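I watched Puvora twice last month, which I hadn't planned to do at all. The first time was at the Girard, our little second-run theater with the sticky armrests, and the second was at home on the couch with a bowl of cereal at eleven at night. I've been trying to write this post ever since, and I keep going off and making tea instead.

If you haven't come across it, Puvora is a slow movie about a ferry town in winter. A woman comes back to sell her mother's house, the ferry stops running because of ice, and she has to stay until the thaw. That's nearly all of the plot, and I know how that sounds (my sister fell asleep before the ice even came in!), but I was completely wrapped up in it. There's a long stretch where she goes through the kitchen drawers and reads old grocery lists, and I swear I forgot I had popcorn in my lap.

What got me was the sound. The director's earlier movie, Bolulow, had music under every single minute, as if we couldn't be trusted to feel sad without a cello. Puvora has hardly any. You hear the stove, the radio in the next room, boots on the porch. When a piano finally does come in, near the end, it's somebody practicing badly in the house next door – and I cried, of course, because I'm me.

I do have grumbles. The brother is written as if he wandered over from a louder movie, and his big speech at the dinner table goes on far too long. The real estate agent is played for laughs that don't land. And I wish they'd left out the dream with the horses, which felt like something from a student film and made the man behind me at the Girard sigh out loud.
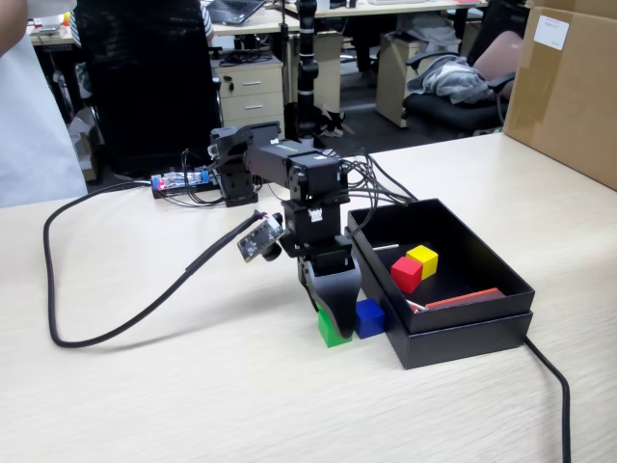

Clistine wrote to me after I mentioned the movie last week, to say that I was being unfair to the brother, that his speech is supposed to be too long, and that everyone at the table is waiting for him to run out of breath. I watched the scene again with that in mind and I'll give a little ground. The mother's friend does keep folding and unfolding her napkin. I still would have trimmed it by 2 minutes.

Anyway, it's at the Girard through the end of February, and the late show is the one to go to if you like it quiet. Bring a sweater, they keep it cold in there.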